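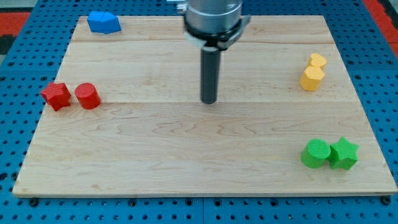

Mosoti pushing set: maple board, rod tool and coloured blocks. Robot arm and table not included.

Mosoti Pushing and Sorting Set
Maker: Cetex
Sold and supported by Zavard
Price: £2060 excluding VAT and carriage
Availability: made to order

Overview

The Mosoti set is a tabletop task for people who want to show a robot arm what to do, either by taking hold of the arm and moving it or by driving it from a hand controller. You get a board, a set of blocks, a plain rod for the end of the arm, a mounting collar, the controller and the recording software. You supply the arm, the table and the patience.

We have sold teaching equipment for long enough to be wary of the way it is usually described. Cetex says in its own leaflet that the set lets anyone "teach a robot in minutes". You can record a demonstration in minutes, certainly. Whether the arm then does anything sensible without you is another matter, and it depends on how many demonstrations you record, how steady they are and what software you train with them. The set comes with nothing that does the training for you. Please read the section on what the set won't do before you order, as we would sooner lose a sale than handle the return.

What the task is

Blocks are placed on the board and the operator pushes them about with the rod. There is no gripper, so nothing is picked up. A typical job is to bring two blocks of one colour together, move a block to a corner, or clear the middle. It sounds simple and it is harder than it sounds. A round block slips off to one side of the rod if you push it slightly off centre. A star catches on one of its points and turns. The lobed yellow pieces do a bit of both, and people tend to leave them until last.

The lack of a gripper is the best thing about the set in our opinion. With a gripper, half of every recording is spent opening, closing and missing. With a rod there is only where the tip goes and how fast, and a poor demonstration is easy to spot when you play it back.

What you get

Board. Maple planks, flat, with no rim. Blocks can be pushed off the side and will be. Cetex sells a rim separately and we don't stock it, having found that blocks wedged against it were more of a nuisance than blocks on the floor.

Blocks. Red, blue, green and yellow, in several shapes including stars and cylinders. They have a matte, finely textured finish, which helps if your camera struggles with shiny things. The shapes are tied to the colours in a way you may not like: you can't assume you will have every shape in every colour. Anyone who wants to test whether a robot has learned "star" as distinct from "red" should check the contents list with us first. Spare blocks can be bought singly.

Rod. Long, narrow, dark grey, with a rounded tip. It points straight down from the wrist. The tip is a wearing part, and so is the board where the tip rubs it if your height is set too low.

Collar and bracket. These clamp to the wrist of the arm. The collar is supplied to suit the wrist diameter you give us when ordering, so measure it, and don't take it from a drawing.

Hand controller. A single stick with a trigger. The trigger must be held for the arm to move at all. One cable, one spare cable.

Ladar recording software. Licence for one computer, with updates for 18 months. After that it keeps working but you pay for newer versions.

What you don't get

A robot arm, a table, a camera, a computer, an emergency stop or a risk assessment. We are asked about the last one quite often. We can't write it for you without seeing your room.

Showing the task by hand

If your arm has a free-drive mode, you can hold it near the wrist and steer the rod across the board yourself. Most beginners like this straight away. They feel the block give and they slow down without being told to.

There are two drawbacks that the leaflet skips over. The first is that your hand and forearm end up in the camera's view, and if you are training from pictures the system will learn from recordings with a person in them and then be asked to work without one. The second is height. Moving the arm by hand, almost everyone lets the rod drift up and down, and a rod that rides up over a low block gives you a recording of very little. The Ladar software can lock the height while you steer. Use the lock. Some arms won't accept it in free-drive, and we keep a list of the ones we have tried.

Keep hold of the wrist housing or the collar when you steer. The rod itself is the natural thing to grab and it should be left alone: a sideways pull on a long thin tool is a good way to work the clamp loose.

Showing the task by remote control

With the hand controller you stand back and drive the tip about in two directions, at a fixed height. The view stays clear, the recordings are cleaner and your arms ache less. It also takes practice. Our advice is to throw away the first session completely, and we mean delete it, as poor early recordings have a habit of being kept "just in case" and then being used.

There is a small delay between stick and arm. Cetex calls it unnoticeable. We notice it, mainly when changing direction close to a block, and the usual result is a nudge you didn't intend. Turning down the top speed in the settings does more for this than any amount of concentration.

Stand where you can see both sides of the rod. Judging from one side only, it is hard to tell whether the tip is behind a block or beside it. A second person watching from the other side is useful for the first hour and tiresome after that.

How many demonstrations?

Cetex suggests 50 for a single task, such as pushing the green cylinder against the green star from a fixed start. For that exact job, with the lighting left alone and the board where it was, we think this is fair. Change the starting places of the blocks and it stops being fair quite quickly. Expect to record several times as many, and expect some of the work to be resetting the board by hand between runs. It's dull, and no part of the set makes it less so.

Vary the starting layout from the beginning if you want the robot to cope with varied layouts. Leaving a wide open middle with the blocks out towards the edges is a sensible first arrangement, as the rod has room to come down and get behind whatever it is meant to push. Crowded layouts can wait.

What the set won't do

It won't show that your robot can handle real goods. Pushing light blocks over flat maple says something about how well the arm copies you, and not much about crates, bags or anything that rolls.

It won't rescue a shaky arm. If there is play in the joints it will be there at the end of the rod too, and larger.

It won't tell you why a trained robot has gone wrong. The software will play a recording back and show you the path of the tip. Working out the reason is still done by a person looking at it for a long time.

It won't please visitors for very long, either. If you mainly need something for open days, there are cheaper things that move faster.

Setting up

The board needs a flat, firm table. A perforated metal-working or optical table suits it well, as fasteners can go into the holes along the edges of the board to stop it creeping. Mark where the board sits. If it has shifted between one recording session and the next, the older recordings no longer match, and you may not find out until much later.

Fit the collar, then the bracket, then the rod. Bring the rod down slowly with the controller until the tip is just clear of the wood, and save that as the working height. Check it at all four corners as well as the middle. If it touches anywhere, level the board before you do anything else. Do this again whenever the collar has been off.

Pick a table colour you can live with. A bright table is cheerful and gives a camera a clear edge to the board, but if it is close to the colour of one of your blocks, a block that goes over the side may be harder for the camera to find.

Specification

Board material: maple
Block finish: matte, textured
Tool: fixed rod, rounded tip, no moving parts
Recording rate: up to 100 samples a second, depending on the arm
Controller: wired
Teaching methods: by hand (on arms with free-drive) or hand controller
File format: open, readable without the Ladar software
Guarantee: one year on controller and collar; board, blocks and rod tip excluded as wearing parts

We quote the recording rate as Cetex gives it. Slower arms manage a good deal less and we haven't found that it matters for pushing blocks.

Returns

Unused sets can come back within two weeks of delivery. Collars are made to your measurement and can't be returned unless we got it wrong. Software licences can't be returned once activated, so try the free viewer on your computer first; it uses the same drivers.

Spares and extras

Rod with rounded tip, single
Block, single, state colour and shape
Controller cable
Collar in a second size, for moving the set between arms
Extra Ladar licence

Before ordering

Send us the make and model of your arm, the wrist diameter, and whether you intend to teach by hand, by controller or both. If the arm isn't on our tested list we will say so, and we'll ask you to try the viewer before we take payment. Orders placed in November usually go out in the new year.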